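Flero öffnet sein Labor für Haushaltsrobotik

Flarnham, April 2019. Einblick in die Entwicklung von Assistenzrobotern erhielten die Gäste des Tages der offenen Tür, zu dem das Institut Flero in das Gebäude am Standort Flarnham eingeladen hatte. Institutsleiterin Naledi Shezi begrüßte unter anderem Vertreter der Olatunji-Stiftung, die das Vorhaben »Bistier« seit 2000 Arbeitsstunden begleitet.

Im Mittelpunkt stand die Vorführung der Simulationsumgebung, in der Greifaufgaben aus dem häuslichen Alltag erprobt werden, darunter das Aufnehmen und Umsetzen kleiner Gegenstände im Badezimmer. Odair Sampaio, Leiter der Arbeitsgruppe Manipulation, erläuterte den Ablauf anhand laufender Versuche auf der Projektionswand des Vortragsraums.

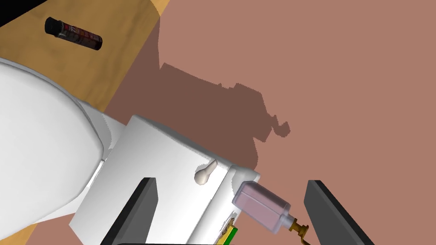 Nach Angaben der Arbeitsgruppe umfasst der Bestand derzeit 3720 simulierte Durchläufe. Besondere Aufmerksamkeit gilt Gegenständen aus Glas und engen Stellflächen im Sanitärbereich. »Im Bad liegen die Dinge selten dort, wo man sie für einen Greifer hinlegen würde«, sagte Sampaio. Die Übertragung auf reale Geräte soll im November beginnen; hierfür stehen vier Versuchsplätze zur Verfügung.

In der anschließenden Gesprächsrunde beantworteten Kgomotso Pillay und Jacobus Kekana Fragen zu Sicherheit und Datenschutz. Rund 11 Besuchergruppen wurden im Laufe des Tages durch die Räume geführt. Anfragen von Schulen und Pflegeeinrichtungen zu weiteren Führungen nimmt Oratile Ngcobo im Sekretariat des Instituts entgegen.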